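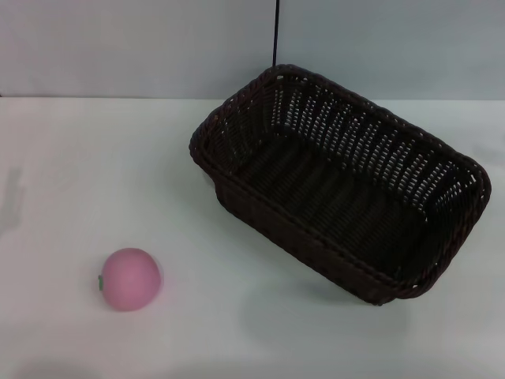
Buenas prácticas en tareas de recogida y colocación con robots

Se llama «recogida y colocación» (pick and place, en casi toda la bibliografía) a la tarea en la que un robot toma un objeto y lo deja en otro sitio, casi siempre un recipiente. Parece cosa de niños, ya lo sé, y yo también lo pensaba cuando empecé a escribir estas entradas. Pero con una bolita rosa y una cesta de mimbre oscuro sobre una mesa blanca ya hay para discutir una tarde entera: ¿cuenta si la bola toca el borde?, ¿desde dónde se empieza?, ¿quién decide que salió bien?

Origen de las reglas

Lo que resumo aquí viene sobre todo de la guía Lekero, que Vega Quintana redactó para los talleres de Baltura y que luego adoptó Flindusent con retoques. La edición que manejo lleva fecha de 3 de septiembre de 2021. No es una norma oficial ni pretende serlo; es un cuaderno de costumbres bastante sensato, con alguna manía (¡cuatro páginas sobre manteles!).

Preparación de la mesa

La guía pide una superficie lisa, de un solo color y sin nada que no intervenga en la tarea. A mí el blanco me encanta para esto, porque una cesta casi negra y una bola rosa se distinguen de un vistazo. Eso sí, el blanco recoge todas las sombras, incluso las de cosas que quedan fuera de la vista, y conviene repetir algunas pruebas con otra luz antes de fiarse de los resultados.

Los cables merecen párrafo aparte. Uno negro y fino que baje por la pared y se pierda detrás de la cesta no molesta a una persona, pero la guía manda anotarlo en la ficha y comprobar que quede fuera del recorrido del brazo. Si se puede sujetar con una canaleta, mejor.

Objeto y recipiente

Se anotan la forma, el color y la orientación de partida. Con una esfera perfecta lo último daría igual; con una que tiene un pequeño saliente verde a un lado, como el rabito de una fruta de juguete, ya no, y se escribe hacia dónde apunta. De la cesta se apunta también el ángulo, que no tiene por qué ser paralelo al borde de la mesa. Es más, Lekero recomienda girarla entre series, y yo estoy muy de acuerdo: con la cesta siempre recta se aprende a acertar en un solo sitio.

El mimbre tiene su gracia, por cierto. Las paredes caladas dejan pasar la luz en rendijitas y algunos sensores de profundidad se hacen un lío con ellas. La versión de Flindusent aconseja medir por separado el borde y el fondo.

Criterio de éxito

Un intento es válido cuando el objeto queda dentro, suelto y en reposo durante 2 segundos. Apoyado en el borde no vale (en Baltura hubo sus más y sus menos con esto). Para dar por buena una serie se exige el 85 % de intentos válidos, y los fallidos se guardan con el resto. Borrarlos es la falta más grave que recoge la guía.

Seguridad

Parada de emergencia al alcance de la mano, velocidad reducida mientras haya alguien junto a la mesa y nada de recolocar la bola con el brazo en marcha. Esta última la he incumplido yo, en junio, y me llevé una buena regañina.

Véase también: calibración de cámaras; pinzas y ventosas; fichas de ensayo Brunet.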